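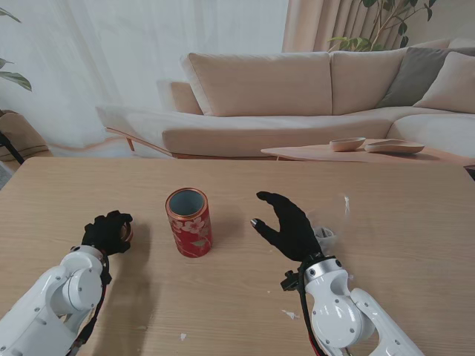
*Figure 1. Light wooden tabletop with faint grain lines.*

**Pisten Institute, Interior Materials, Unit 3: Wood in Shared Workrooms**

This handout accompanies the third lecture of the February term. Students should read it together with the Erska finish tables before the seminar.

## 3.1 Grain and tone

Pale woods reflect more daylight than dark ones and are often chosen for rooms with few windows. Tone is affected by species, by finish and by age. Oak tends to deepen toward yellow under clear oil; maple changes more slowly. A specification should therefore name both the species and the finish – a color word alone is not sufficient.

Grain direction should be recorded on the plan. Where two tables are to stand end to end, the grain normally runs along the longer side of both.

## 3.2 Movement

Wood takes up and releases moisture with the air of the room. Most of the resulting movement occurs across the grain, and solid tops must be fixed so that they can expand. Slotted brackets or wooden buttons are acceptable. Glue along the full width of a rail is not.

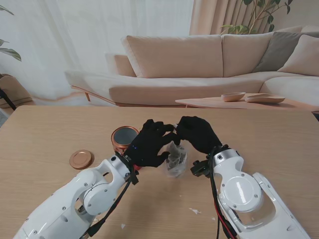 ## 3.3 Seminar task

Each student will prepare a specification for the Brorneo reading room, which requires 12 tables. The submission must state:

- species, finish and grain direction
- method of fixing the top
- a cleaning schedule for the first 30 weeks

Written work should not exceed three pages, drawings excluded. Uddin Hall, Room 11, is open to students who wish to consult the sample boards.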